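Ormsby Sewing Rooms: second progress report to the Grornmont Fund
September 5, 2018
Prepared by Shinji Yoshida

You asked for fewer adjectives than last time, so we begin with the money. Of the 577 pounds released for August we have spent all but 26, mostly on thread, needles and a new lock for the store cupboard. The old lock could be opened with a teaspoon, as several members were kind enough to demonstrate.

Attendance

The evening class is full. The morning class has five regulars and a great deal of elbow room. We moved it back half an hour to suit the Zeltville bus, whereupon the bus was also moved back half an hour. Talks with the timetable continue.

Teaching

Beginners have finished hems and are on to zips, and morale has dipped accordingly. The quilting group is ahead of plan and has started to offer advice to the other groups. We are managing this.

Repairs and premises

The Helix overlocker is back from the menders with a bill for 200 pounds and the same noise. We propose to pay half until the noise goes. The damp in the back room is no worse, though we would not call it a finding.

Fabric store

Donated cloth is now sorted by weight. Prints go fastest, the louder the better, and the beige suiting you passed on to us remains available to anyone who asks.

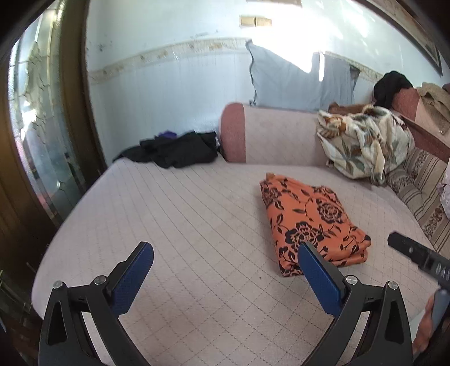
Folded orange cloth with a black flower print, on a quilted seat.

Next steps

Buttonholes, then the autumn sale. We would be glad of the next payment before the sale, as the hall wants its deposit in advance and has met us before.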